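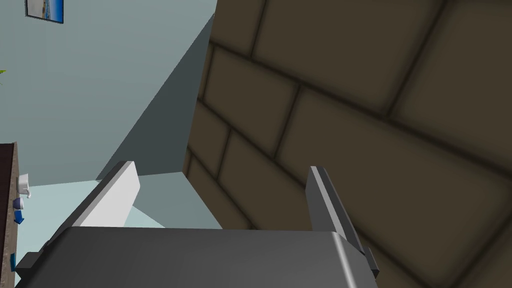 짙은 회색 그리퍼와 오른쪽의 벽면

채널 지표 선이 차트 앞부분에서 비어 있습니다
Brisa Esquivel
2026-09-30

Wumness 터미널에서 Skunow 채널 지표를 쓰고 있습니다. 기간을 23으로 두면 문제가 없는데 100으로 올리면 차트 왼쪽에 선이 그려지지 않는 구간이 생깁니다. 오류 메시지는 없습니다. 터미널을 다시 설치해도 같았습니다. 그리고 폭 배수를 바꾸면 위아래 선이 같이 움직이는데 이것도 정상인지 궁금합니다.
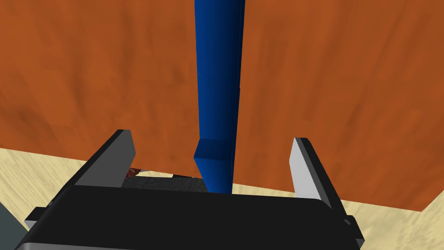 기간을 늘리면 왜 앞쪽 선이 사라지나요?
첫 값을 계산하려면 기간만큼의 봉이 먼저 있어야 합니다. 기간이 100이면 불러온 데이터의 처음 99개 봉에는 값이 없습니다.

Myrtle Blackwood

앞부분이 비는 것은 위에 적은 대로이고 설치 문제는 아닙니다. 설정에서 불러올 봉 수를 확인해 보세요. 제 계정은 기본값이 최대 200으로 되어 있어서 기간 100이면 차트 절반 가까이가 비었습니다. 봉 수를 늘리고 차트를 새로 고치면 빈 구간이 과거 쪽으로 밀려나 화면에서 안 보입니다.

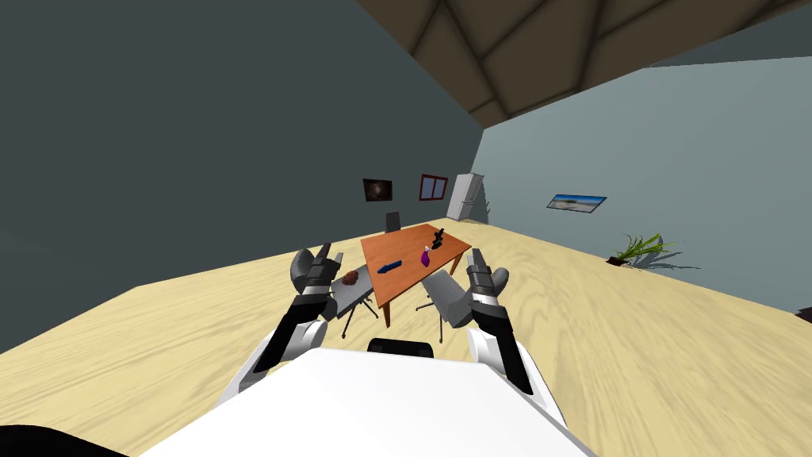
폭 배수는 중심선에서 위아래 선까지의 거리를 함께 정합니다. 중심선은 이동평균이고, 여기에 평균 변동폭과 배수를 곱한 값을 더하면 상단선, 빼면 하단선입니다. 그림에서 두 로봇 팔이 몸체 양쪽에서 거의 좌우 대칭으로 뻗어 있는데, 상단선과 하단선도 중심선을 사이에 두고 그렇게 놓입니다. 한쪽만 움직이고 싶으면 상단 배수와 하단 배수를 따로 받는 지표를 써야 합니다. Skunow 기본판에는 그 입력란이 없습니다.

Whitfield

저는 그냥 기간 40으로 씁니다. 100은 너무 느려요. 빈 구간은 신경 안 써도 됩니다.

Brisa Esquivel

봉 수를 늘리니 선이 다 나옵니다. 감사합니다. 배수를 따로 넣을 수 있는 지표는 Druvley 쪽에서 찾아보겠습니다.

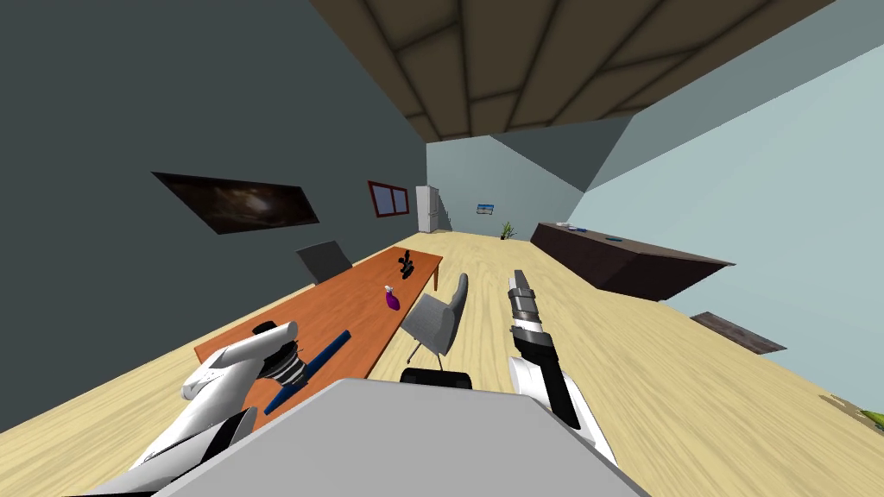
왼쪽 그리퍼에 들린 짙은 파란색의 긴 물체

Myrtle Blackwood

Druvley 지표는 7월 판부터 입력값 순서가 바뀌었으니 예전 설정 파일을 불러오지 말고 새로 입력하세요.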